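Packing task for club project, what order should we do the items in?

Posted by Estrella Mendoza

Our school robotics club is recording demos for a task we call Kun: use the two hand grippers to put everything from the table into the red box. We have 32 recordings and want over twice that by October. Right now everyone picks things up in whatever order they like. Should we fix the order or leave it free? Same table every time. 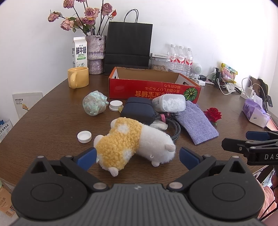
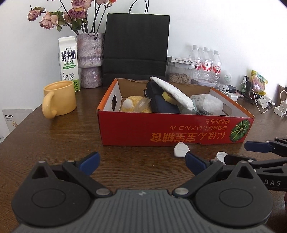
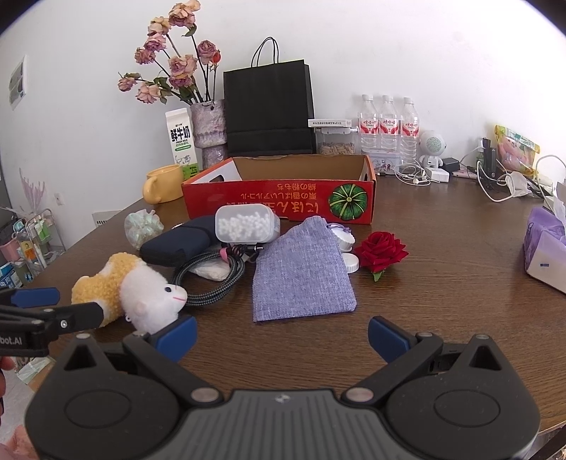 Our table and the red box. The second picture has items in the box.

Trygve Isaksson

Fix it for the first batch. We ran a similar project last year with 9 students and no set order, and the policy kept stalling between two objects. After we wrote the order on the whiteboard it got better. Do soft things first, like the sheep, then the pouches. Leave the coiled cable for last — it snags on everything.

Once that works, record a second batch with the order mixed and keep it in a separate folder.

Leif Haugland

we never fixed ours and it was fine

Ngọc Đào

I agree with Trygve on the order, but move the start positions too. If the sheep is always on the same spot you are teaching the spot. We shift things by hand after every 5 takes.

Also decide who does left and who does right, and write it in the log. Two of our members had very different speeds and we had to throw out 7 takes from one Saturday.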